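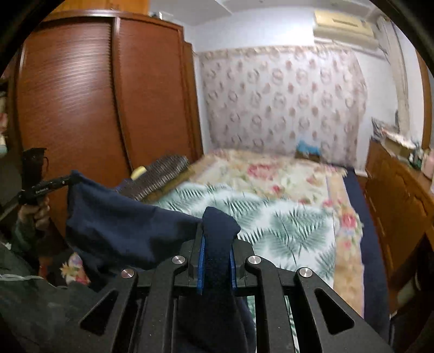 Moving Day for a Mail Server

March 2020

Rui Cunha has been running the same mail server since he was in college and he wanted it gone by dinner. It took 4 days.

Small hosting customers get moved all the time. Host gets bought, old machines get switched off, an email arrives with a deadline in it. Graretti, the host Cunha had used since the beginning, sent its version in September. Old shared plans closing, please pick a new plan or leave. He left it in the inbox. Then a second notice, then a third with the word FINAL in capitals, and by then the export tool was slow because everyone else had waited too.

His setup is not big. One family business, Cunha, sells replacement parts for sewing machines out of Staltdale. Website, store, mail, a folder of scanned manuals that gets more traffic than the store does. 71 mailboxes, most of them dead. Former employees, a printer that used to email its own toner levels, something called test2.

"I figured the website was the hard part," he says. "Copied it in an hour. Fine. Then mail."

Mail is where these moves go wrong. A website is files and a database. You copy both, change a line or two in the config, look at it on a temporary address, done. Mail keeps arriving while you move it. Some goes to the old place and some to the new one, depending on whose DNS has caught up, and for a day or so you are running two post offices.

Cunha's mistake was the TTL. That's the number on each DNS record that tells other servers how long they can hang on to the answer. His was set to a full day. Lower it to five minutes a couple days before you move and the switch goes quick. Lower it the same afternoon, as he did, and the old number still rules until it runs out.

So orders went to the old server. The old server accepted them happily. The store's inbox on the new host, at Pramholm, sat there looking empty, and his mother called to ask if business had dried up.

He called Rosário Sequeira. She moves sites for a living, mostly for shops and dentists, and has a checklist taped inside a kitchen cabinet. First thing she asked was whether the old account was still paid up.

It was. Lucky.

"People cancel the old host the minute the new one loads in their browser," Sequeira says. "Keep it a month. It's the price of lunch."

She had him log in to the old mail by IP address and run a second sync, mailbox by mailbox, with a command line tool that compares both sides and copies only what's missing. It brought over 3395 messages the first pass had skipped. Most of that was one folder with a slash in its name, which the new server didn't like. Rename the folder, run it again, ok.

Then the other thing. Mail going out was landing in spam. The website had moved, mail had moved, but the SPF record still named the old server as the only one allowed to send for the domain. Big mail providers read that and made up their minds. And DKIM, the signature that proves a message wasn't tampered with, needed a fresh key from Pramholm pasted into DNS. Long string. He pasted it with a line break in the middle. Two more hours.

Sequeira does it in this order. Inventory first, every mailbox, every forwarder, every subdomain, including the one somebody made for a holiday sale and forgot. Then drop the TTL and wait. Copy the site and test it with a hosts file edit on your own computer so the public still sees the old one. Create the mailboxes. First sync. Put in the new SPF and DKIM, leaving the old server in SPF for now. Switch the records in the evening. Second sync next morning, third one a few days later. Certificate check somewhere in there, since a new host won't always issue one untill the domain points at it, and a store with a browser warning on it sells nothing.

She also deletes. Cunha went from 71 mailboxes to 19 before the last sync and it ran in a fraction of the time. test2 had 2055 unread messages in it, all of them from the backup script, all saying the backup had failed.

He hadn't had a working backup in years. He has one now — nightly, to a different company, and he restored a copy to his laptop to be sure it opened. Sequeira made him do it while she was on the phone.

The domain registration is still at Graretti, seperate from the hosting, and it renews there in the fall. Moving that is its own job, with an unlock and an authorization code and a wait of several days. He has put it on the calendar. The TTL is at five minutes and he says he's leaving it there.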